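Prendwood Drawer Faults -- README

Prendwood is a small set of robot runs where something went wrong, and we're thrilled to finally have it out! It holds 146 episodes of a single arm working at shelving units and cabinets with tagged fronts. Every one ends in a fault. The runs that went fine live in the sister set, Nirance, and you'll want both if you're training a detector.

What went wrong

In June the arm started stopping short, or pushing too far, on close approaches to tagged fronts. We blamed the gripper for days. The trouble was in the marker tracker. As the wrist gets close, the tags slide out of the bottom of the wrist view, and the old tracker kept guessing a pose from whatever corners were left. The guess could jump between one control step and the next, and the arm followed it.

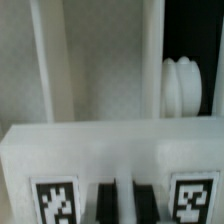 The force limit caught most of these jumps before anything got bent. In 4 episodes it didn't, and a person hit the stop button. Those four carry the label hard_stop and are worth watching first -- the pose log goes wild well before the contact force moves.

Labels

tag_lost: fewer than 4 corners tracked
pose_jump: tracked pose moved farther than the arm could have
over_push: force limit tripped
hard_stop: stopped by hand

An episode can have more than one label. Times are in milliseconds from the start of the run, so 1,000 is one second in.

The fix

Manninen, our tracker, now refuses to report a pose once a tag loses a corner. The arm holds still and backs off along the path it came in on. It's slower, but wow, it is so much nicer to stand next to!

Known problems

Wrist video is soft at close range. Force readings drift over long runs, so zero them per episode. The Mokgate loader drops the last wrist image of each episode; read the files directly if you need it.

Please don't use these runs as demonstrations for a policy. They're failures, and a policy will happily learn them.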